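工单 3411 处理记录
提交日期：16/01/2025
产品：Gevance 库存同步插件
对接：Omine 收银端，Blomqvist 仓库后台
状态：部分解决，保持打开
优先级：中改高

问题描述

门店收银卖出一件，网店库存不减。或者过很久才减。上周开始的，之前一直正常。昨天晚上超卖了，同一个货号卖出去两次，客人已经付款，只好打电话道歉退款。今天必须有个说法。

受影响的主要是家居类目，服装那边好像没事，还没全查完。

环境

收银端 Omine 桌面版，店里两台机器，都是自动更新。
仓库后台 Blomqvist，网页版，用的默认时区。
同步插件装在网店后台，定时任务每小时跑一次，另外有即时推送。
出问题前后改过的东西：换了路由器，给家居类目加了新的子分类，Arnetti 供货的那批货重新导入过一次。就这些，能想起来的就这些。

已经试过的

重启收银机，没用。
重启路由器，没用。
插件停用再启用，好了一会儿，大概半小时，又不同步了。
手动点“立即同步”，进度条走到 84% 停住，不报错，也不往下走。刷新页面以后显示“已完成”，但库存数字没变。
清缓存，浏览器换了一个，一样。
密钥重新生成，重新填，连接测试通过。测试通过但是不同步，这个最烦。

第一次回复（支持）

请把插件日志级别改成“详细”，复现一次，把日志贴上来。路径在 设置，高级，日志。改完要保存两次，第一次保存只存左边那一栏，这是已知问题，后面版本会修。

另外确认一下：重新导入 Arnetti 那批货的时候，导入方式选的是“覆盖”还是“追加”？

补充（提交人）

追加。当时怕覆盖掉图片和说明文字，所以选了追加。

日志开了，跑了一遍。摘几行有用的：

连接成功
读取收银端变更，共 103 条
写入开始
货号重复，跳过
货号重复，跳过
货号重复，跳过
等待锁释放
等待锁释放
任务结束，状态正常

中间“货号重复”刷了很长，不全贴了。最后居然写状态正常，哪里正常了。
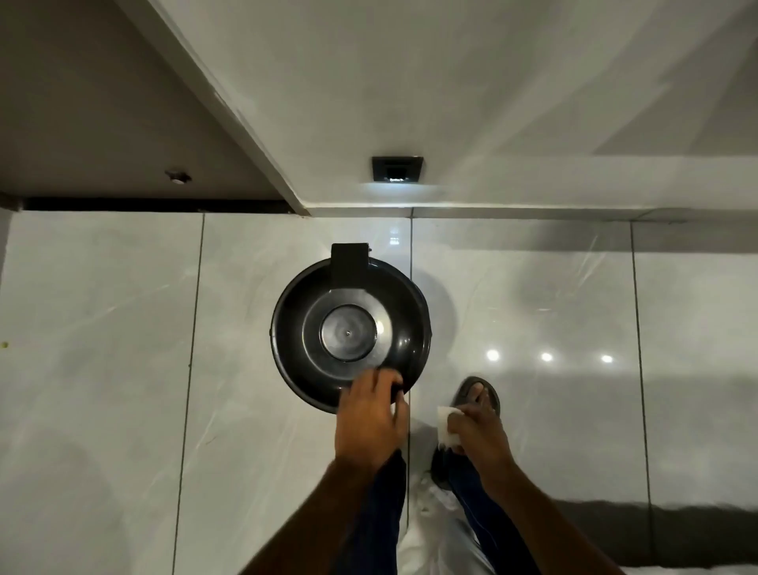

第二次回复（支持）

基本能确定方向了。追加导入会给每个商品新建一条记录，老记录不删，所以同一个货号在后台有两条。收银端推过来的变更找不到唯一目标，插件就跳过。跳过不算错误，状态就写成正常，这个提示确实有误导，已经转给开发。

先不要批量删除！删错了关联订单会断。按下面顺序来：

1. 暂停即时推送和定时任务，两个都要停。
2. 在 Blomqvist 里导出商品表，格式选 CSV，编码选 UTF-8，不要选默认那个。
3. 按货号排序，找出重复的行，看“创建时间”，后建的那条一般就是追加进来的。
4. 看后建的那条有没有关联订单。没有的改成“归档”，不要删。
5. 有关联订单的先留着，单独列一张表发过来，我们这边做合并。
6. 恢复定时任务，先不开即时推送，等一个整点，看日志。

第 3 步如果表格软件把货号前面的零吃掉了，导入列类型要改成文本，再来一遍。

补充（提交人）

做到第 3 步，零果然被吃掉了，重来。

做到第 4 步，没有订单的都归档了。有订单的剩 32 条，表格作为附件上传，文件名写错了，写成“充复货号”，内容是对的，将就看。

定时任务恢复，等了一个整点。库存动了！抽查几个货号，收银端和网店一致。“等待锁释放”还有，比之前少。

有两个疑问：
归档的商品以后还会不会被同步读到？
路由器那边到底有没有关系？店里的人一直说是路由器，要不要换回去。

第三次回复（支持）

归档不参与同步，放心。搜索引擎里的旧链接可能还会保留一段时间，可以做跳转，不急。

路由器没有关系。连接测试通过，变更也读到了，问题出在写入那一步，不用换回去。

“等待锁释放”是定时任务和即时推送抢同一条记录造成的。现在推送关着还有少量，应该是之前卡在 84% 的那次手动任务没有真正结束。请到 任务，历史，把状态是“进行中”但开始时间很早的那条强制结束。只点一次，页面会卡一下，不要连点。

补充（提交人）

找到了，有一条挂了好几天的。强制结束。再跑，日志干净，没有等待了。

即时推送还没敢开。等有订单的那批合并完再说。这期间靠定时任务，最多差一个小时，家居类目的热销款先手动留了安全库存，每款留两件，宁可少卖。

顺便记一下给店里其他人看的，省得下次再踩：
导入前先导出备份。
货号已经存在的，用“更新”，不要用“追加”。“更新”不会动图片和说明，问过支持了。
看到“状态正常”不要信，往上翻日志，看有没有跳过。
加新子分类不影响同步，可以加。
手动同步卡住了先去任务历史看一眼，别反复点。

第四次回复（支持）

附件收到。合并脚本在测试环境跑过，订单关联没断。正式环境安排在打烊以后执行，执行期间 Blomqvist 后台会只读，收银端可以正常开单，变更会排队。

合并完请先开一台收银机的即时推送，观察一天，再开第二台。

误导提示的修改排进二月的版本，到时候跳过的记录会单独列一栏，状态显示为“部分完成”。

待办

合并后抽查有订单的货号，重点看退款那一单（支持加提交人）
退款单在收银端还显示“待处理”，要手动关（提交人）
即时推送分两次恢复（提交人）
安全库存改回零，别忘了（提交人）
服装类目也查一遍重复货号，目前没发现，还剩配饰没看（提交人）

工单保持打开，即时推送全部恢复后再关。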